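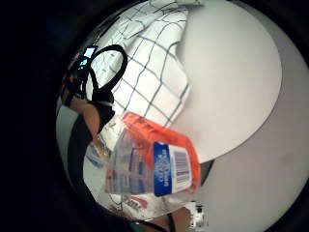
Margit Wallin wrote to me after my last column to say that I had it backward, that dropping things is how these machines learn, and that a company willing to publish its drops deserves some credit. She has a point about the publishing. I am less sure about the learning, and I don't think credit is what Mindach is owed for September.

The facts, as far as the company has given them out, go like this. Mindach trains kitchen and cleanup arms on recordings of people doing household jobs with a hand-held gripper: picking up a bottle, moving a cloth, clearing a table. The recordings go in one end, and a policy comes out the other and gets loaded onto an arm. The arm at the Gonia test apartment had been running one of these policies for 15 days when it picked up a capped plastic bottle of drain cleaner, squeezed until the cap let go, and kept squeezing. It then carried the bottle to the table and set it down, which the software logged as a success. Azlan Hutapea was in the apartment and got some of the liquid on his forearm. He rinsed it off and was treated the same afternoon. The arm went on to the next bottle.

I keep coming back to that log entry. The bottle started on the counter and ended on the table, so the job was done. The task had no way of saying that a bottle should arrive with its contents inside it.

Mindach's report calls this a grip force fault and says the limit has been lowered. Fine. Lower it. But a force limit is one number, and thin plastic doesn't behave like one number. A full bottle pushes back. The same bottle half empty folds up under your thumb. Anybody who has opened a fresh jug of milk too eagerly knows this, and knows it from the wrist and fingers, long before the eyes catch up. The person making the recording feels the wall start to give and eases off without thinking. What goes into the file is mostly a picture of a hand holding a bottle. The easing off may show up as a tiny change in the opening of the jaws, or it may not show up at all.

So when I read that the training set held 1,370 recordings with bottles in them, I don't feel reassured. I would like to know how many of those bottles were full. I would like to know how many had loose caps. Kjell Åberg, who signed the report, answered my first question by saying the team had aimed for variety. He listed the tabletops, the lighting and the colors of the caps. All of those are things a camera can see. The stiffness of the plastic was not on the list, and when I asked again he said it had not been written down.

Then there is the stop button. The report says it worked, and I believe that. It also says it was pressed 8 seconds after the cap came off. Why so long? Because the button was mounted by the door and the spill was by the sink, and the man nearest to it was holding his arm under a faucet. The report files this under "operator response." I would file it under where somebody put the button. Holmgren, which runs a much duller shop doing much duller work with crates, has a rule that no one stands inside reach of an arm without a stop in hand. It slows them down and their people complain about it. I have yet to hear of one of them getting splashed.

Margit's argument, if I am being fair to it, is that people spill drain cleaner too. They do. But I can ask a person to be careful with that one, and he will understand that "that one" is different from the ketchup. The policy at Gonia had no such notion. As far as it was concerned, a bottle was a shape with a cap on top. The label with its warnings was some color on the side.

What would change my mind? A few boring things would help. Weigh the object before and after, and if it got lighter, don't call it a success. Put the harsh stuff behind a rule that the learned part can't overrule. Publish the near misses as well, the 66 crushed containers that turn up in an appendix with no discussion, every one of them from before the day Hutapea got hurt. Those were the warning. They were counted and put in a table, and the runs continued the next morning.

Dramell is planning to put the same arm in two assisted living buildings this winter. Their announcement says the September fault has been resolved. I asked what had been changed apart from the force limit and was told that the team is very excited. I have asked again, and I'd like an answer before the first arm is bolted down.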